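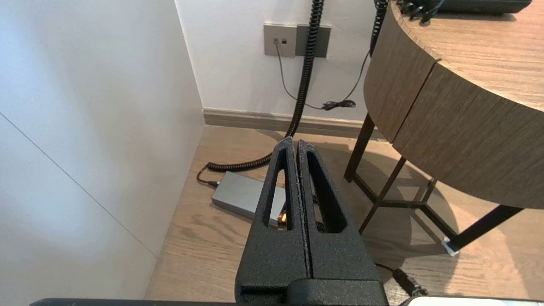 Wall plates and a cable hanging toward the floor.

Room Setup and Cable Technician (two openings)
Henriques Residential Services, Ustthorpe

Henriques looks after furnished rooms and small apartments for Trevonia and a few private owners. We are hiring two people to work on our room refresh program, which covers 249 rooms in the Candano buildings. The work starts in June and we expect it to run through the end of the year. There is a good chance of permanent work after that.

What the job is

Each room gets the same visit. You check the wall plates and jacks, test the connection, replace damaged or wrong-length cables, and fasten the cable along the baseboard so it is out of the way of feet, chair legs and vacuum cleaners. Many rooms still have one thin cable hanging from the plate to the floor, with plugs left lying against the wall. Those need to be cleared up or put back to work.

You will also:

- move tables, beds and other light furniture away from the wall and put them back where they were
- fit blank plates over jacks that are no longer in service
- adjust closet doors that stick or hang unevenly
- wipe down plates and baseboards, and touch up small marks in the paint
- label the cables you leave in place
- fill out a one-page sheet for each room and report anything that needs an electrician

This is low-voltage work only. You will not be working on power outlets or inside electrical panels.

What we are looking for

You should be comfortable with hand tools and able to terminate and test a network cable. If you have done phone or internet installs, building maintenance, or office moves, that experience counts. A certificate is fine but we don't ask for one. If you can do everything else on this list and have never put an end on a cable, apply anyway and say so. Bongani Chauke runs the first week of training and can teach it.

Much of the job is done on your knees or reaching behind furniture. You need to be able to lift 40 pounds. Most rooms are lived in, so you must knock, introduce yourself, keep the resident's things in order, and leave the floor clean. A background check is required.

Hours and pay

Full time, Monday through Friday, 8:00 to 4:30 with a half-hour unpaid lunch. No nights. Pay is hourly, paid every other week, and depends on experience. The rate will be given to you in the first phone call. We supply tools, a tester, knee pads and work shirts. Parking at the Candano buildings is free. Paid time off starts after 5 weeks.

How to apply

Send a resume or a short letter listing your last few jobs to Wing-yan Tsang in the Henriques office, or drop it off at the front desk in Ustthorpe. Include a phone number and the best time to call. Applications are due by Tuesday, May 28, 2024.

Interviews are with Wing-yan Tsang and Kipchumba Were, the site supervisor. Plan on an hour, including a walk through one room and a short practical task with a cable and wall plate. Wear shoes you can work in.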